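Notes on collecting backpack demonstrations by teleoperation

Most of June went into the packing task on the two-arm cell, so I am writing down what changed before I forget the details.

The task is easy to state. A backpack starts flat on the table with a handful of objects scattered on both sides of it. The operator drives both arms remotely, opens the zipper, puts the objects in and closes the zipper again. We record joint positions, gripper commands and video, and the policy is trained on that. The target I set was 1,000 accepted episodes. An episode is accepted if the bag ends up closed with every object inside and neither arm has faulted.

The first batch was poor. I threw out 39 of the first 200, nearly all for the same fault. The operator would pinch the zipper pull at an angle, drag it a few inches and lose it. A person doing this by hand feels the pull twist and corrects. Our leader arms have no force feedback, so the operator finds out from the video, by which time the pull has flipped over and lies flat against the fabric.

Two changes helped. The first was to assign fixed roles: one arm holds the top edge of the bag, the other does the pulling, and they do not swap within an episode. The second was slowing the leader-to-follower mapping near the bag. Tatitley, the recording tool we use, lets you scale motion by region, and I had left that off out of laziness.

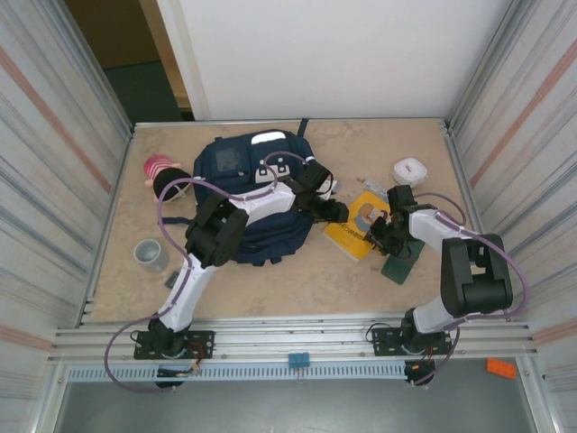

Object placement needed a rule as well. Left alone, operators put things where they are easy to reach, and a policy trained on that is helpless when a book lies a few inches further back. Drurkik, a short script that prints a random layout before each episode, now decides where everything goes. It also picks the starting angle of the bag. Setup takes longer, and the operators have told me so.

Books are the worst items. A parallel gripper on a flat book has very little to hold. The method that works is to slide the book until a corner overhangs something, grip the corner and lift slowly. Soft toys are forgiving – almost any grasp will do. Cups are fine if gripped by the rim.

Cable routing cost me an afternoon. With too little slack the wrist pulls against the cable at full reach, and this shows up in the data as a small, steady offset in the joint readings. I rerouted both arms with wider loops and discarded the episodes affected.

Still open is what to do with recoveries. I used to reject any episode with a dropped object. Now I keep it if the operator picks the object up again without resetting, and tag it separately. I will train with and without the tagged set and post the numbers when both runs have finished.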